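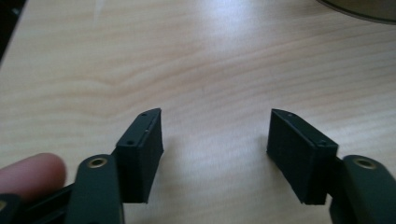
Paste notebook, July, started 3 pm

Carrying on from the last entry. The job is still the Dotport ledger, 600 pages, sewn on tapes, spine linings gone to powder. I want to settle on a paste before any more of the old lining comes off.

The last batch went lumpy and I blamed the flour. Having gone back over the notes I think it was the pan. The heat was too high at the start and the bottom caught before the middle had thickened. Same Aoun wheat starch this time, lower heat, water added in stages.

Batch A
Starch soaked in cold water over lunch, then cooked slowly and stirred the whole time. It went from milky to translucent later than I expected. Finished weight 451 g in the bowl, so more had boiled off than I'd allowed for. Passed it through the sieve twice when cool. A few soft bits were left in the mesh the first time and none the second. Thinned some to single cream for the tissue and left the rest stiff for the cloth.

Batch B
Half stiff paste from A, half Vuseo PVA, mixed in a jam jar. It looked fine for a few minutes and then started to drag on the brush. A spoonful of water sorted it out. I don't want this anywhere near the ledger but it would be useful for the blank notebooks, where it doesn't matter if it can't be undone.

Strips
Cut 11 strips of the Wutis long-fibre paper, all with the grain running the long way. Pasted them in pairs on to offcuts of the same board, with the odd one kept back unpasted to compare the colour. Pressed between felts under the small weights.

First set, thin A: lies very flat, edges hardly visible. Peels if you get a nail under it, with some effort.
Second set, stiff A: stronger, but a slight ridge where the brush stopped. Needs to be worked out from the middle with the bone folder.
Third set, mix B: strongest by a long way. Board cockled on one side. The paper tore before the joint did.

The remaining pairs are for the damp test and stay in the press until tomorrow morning.

Note on the brushes - the flat hog one is shedding again. Two bristles came out in the thin paste and I had to pick them off with tweezers. Move it to the glue pot and keep the round one for paste only.

Bench
Wiped down between batches with warm water and a drop of soap. Dried paste comes off easily within the hour and not at all the next day. Please use the silicone sheet for anything with PVA in it. Offcuts go in the paper drawer by length, please, and anything shorter than a hand can go in the bin.
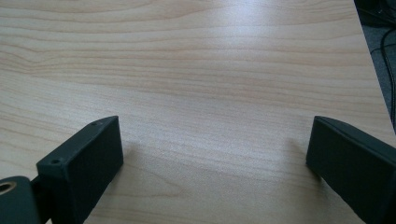

Reversing test

Put a damp blotter on one of the thin A strips and left it alone. After a quarter of an hour it slid off with a spatula and left the board clean apart from a faint tide line at the edge. Stiff A took over 3 rounds of the same treatment and lifted some fibres. B didn't move.

So thin A for the first lining, straight on to the spine folds, and stiff A for the second lining on top. The cloth can go on with stiff A as well. No mix on this job.

To do
Order more Wutis paper, same weight, and ask whether they still do it in the warmer shade. The unpasted strip looks a bit white next to the ledger.
Label the jar in the fridge. Thin A keeps for a few days, throw it out as soon as it smells sour.
Check the damp strips before switching the kettle on - steam got into the last lot.
Write to Dotport about the loose map at the back. It was folded in, never sewn, and I need to know if they want it guarded or kept in a pocket.

Stopped at 5.40.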